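Search this site Go

Letters from the Road
Fall issue, 9/18/26

The Water Stairs at Arsenault

Dear friends,

Several of you wrote after the July letter to ask whether I had made it up to the gardens at Arsenault, the ones I had been promising to visit for longer than I care to admit. I have now, and I went twice in one week, once on my own with a sandwich in my bag and once with Violeta Lagos, who many of you will remember from the spring walk. So this letter is going to be a long one, and you may want to put the kettle on.

Arsenault sits in the hills above the little town of Bronel, and if you have only ever passed through Bronel on the way to somewhere bigger, you have my sympathy, because I did the same thing for years. It has one main street, a church with a crooked porch, a bakery that shuts when the bread is gone, and a square with plane trees where the bus turns around. The gardens are above all that, up a lane so narrow that the bus driver folds in his mirrors. You get out at the top gate feeling a bit shaken, and then you hear water, and you stop minding.

The whole place was built around water. The family who laid it out had made their money in wool, and when they were done making it they seem to have spent nearly all of it on moving a stream from one side of a hill to the other. The stream comes in at the highest corner of the garden, drops into a round pool with a stone sea creature in it (part fish, part dog, very pleased with himself), and from there it runs down the center of the slope in a staircase. I mean a real staircase, with steps you could climb if it weren't full of water. There are 100 of them. I know this because it says so on the board by the gate, and I was very glad to be told and not have to work it out for myself on the way up!

On either side of the water stairs there are stairs for people, which are steeper than they look. Take the left-hand side going up, as it has the shade until early afternoon, and the right-hand side coming down. There is a rail on the right and the treads have been mended recently. The left side is the old stone, worn into dips, lovely to look at and a little treacherous if there has been any rain.

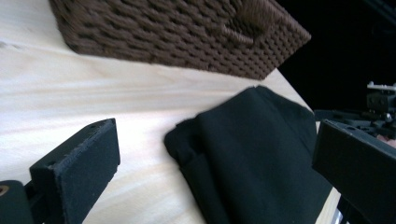

Halfway up you come to the terrace they call the Listening Room, and I could have spent the whole day there. It is a half circle of clipped hedge with a stone bench running all the way along the inside. The water is sent underground for this one stretch, through clay pipes that were made in different widths on purpose, and what you hear when you sit down is a kind of low humming that seems to come out of the bench itself. Sit at one end and it is almost a growl. Move along toward the other end and it gets higher and softer until it is not much more than a whisper. I tried every spot, and so did Violeta, and so did a very serious little boy who had his ear flat against the stone and would not be moved by either of his parents.

Now, I had read about the grotto before I went and I will admit I was not expecting much of it. I have been in a good many grottoes over the years, and they can be a bit of a letdown, all damp and shells and a bucket in the corner. The one at Arsenault is different in that you enter it from behind the waterfall at the top, down a short passage where you have to duck, and you come out into a room with a ceiling made to look like the inside of a cave, with stone icicles and all. There are faces in the walls. Some of them you see straight away, and some you only find after your eyes have settled. One is an old woman with her cheeks puffed out, as though she were about to blow out a candle, and she is right at the height of your elbow as you go out, so that most people walk by without ever meeting her. Do look for her.

I got talking to Glenys Mostyn, who looks after the waterworks and has done so for 15 years. She was in tall rubber boots, up to her shins in the lower basin, pulling out leaves with a rake, and she was kind enough to keep talking while she did it. She told me that the hardest part of her job is the autumn, when the sweet chestnuts let go of everything at once and the channels can clog overnight. She also told me that the pressure for the fountains still comes only from the fall of the hill. There isn't a pump anywhere in the garden. When the stream is low, at the dry end of summer, the tallest jet comes up to your knee and sort of apologizes, and after a wet winter it goes up past the hedge and soaks the people on the path. I asked which she liked better. She said she likes it best in the first week of the thaw, before the gates open, when she has it all to herself.

There are some practical matters I should get down before I forget them, as I know a few of you are already looking at your calendars.

The gardens open in the morning and close an hour before sunset, so the closing time creeps earlier all through the fall, and you should look at the card on the gate for the day you go. There is a small charge to come in, to be paid in coins if you have them, for the lady in the booth does not keep much change. Dogs are welcome on a lead but not in the Listening Room. The upper pool has no fence, so keep hold of small children there. The only restroom is by the lower gate, and I leave you to plan around that as you see fit.

The bus from Bronel goes up 2 times in the morning and comes back in the late afternoon. If you miss the last one, it is a pretty walk down through the orchards, and downhill all the way, but there are no lights on the lane and you will want proper shoes.

For food, there is a kiosk inside that does coffee and a flat almond cake, and that's the end of it. I would eat in town. The café under the plane trees in Bronel does a bean soup with a great deal of pepper in it, and you can sit with that and a glass of something for as long as you please. Violeta had the trout and said I had ordered wrong, and having stolen a forkful, I am inclined to agree with her. 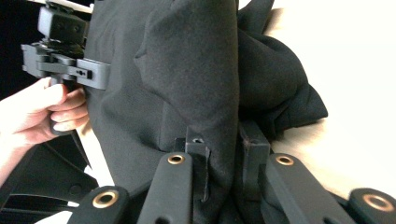

A hand on the grip, fabric to the right.

If you have a second day, and I hope you will, go on over the ridge to Sonura. It is a village with very little in it except for a carved rock, but what a rock! It stands by itself in a field at the end of a cart track, as high as a house, and at some point somebody cut it into the shape of a sleeping bear. The books can't agree on who did it or when. Some say it was the same masons who worked on the gardens, practicing or passing the time, and others say it is a good deal older and gave the wool family their taste for strange creatures in the first place. I like the second story better, and I have no proof of it at all. The bear has one paw over its nose, and moss all down its back, and the farmer's sheep lie up against it out of the wind.

You can walk from the upper gate of Arsenault to Sonura by the path they call the Tralulgate, which is an old drove road and marked with white paint on the stones. You climb 500 feet from the gate to the ridge, most of it in the first stretch, and after that it is open grass and a long easy slope with the whole valley laid out on your left. We took our time and stopped for blackberries. There is a spring partway along with a tin cup on a chain, though I would bring your own water all the same, and the wind up on the top is colder than you would think from below, so put a sweater in.

A word about the season. I have had people tell me to go in May, when the wisteria is out over the lower gate, and I'm sure they are right that it's a wonder. But I went at the tail end of summer, with the stream rather low and the hedges a little shaggy, and there was hardly a soul there before lunch, and I could hear every note in that bench. The light comes in sideways through the chestnuts and the stone turns the color of toast. October ought to be better still, leaves or no leaves. If you go then, and you see a woman in tall boots with a rake, please give her my best and tell her I did find the face by the door.

Next time I hope to write about the salt road and the little chapel with the painted ceiling, if I can get someone to answer the telephone and tell me who has the key. In the meantime do keep sending me your own finds. I read every letter, even when it takes me a shameful while to write back.

With love from a very untidy desk, and with my feet up at last.

Shared 15 times | 2 comments

Contact | Past letters | © Letters from the Road | Back to top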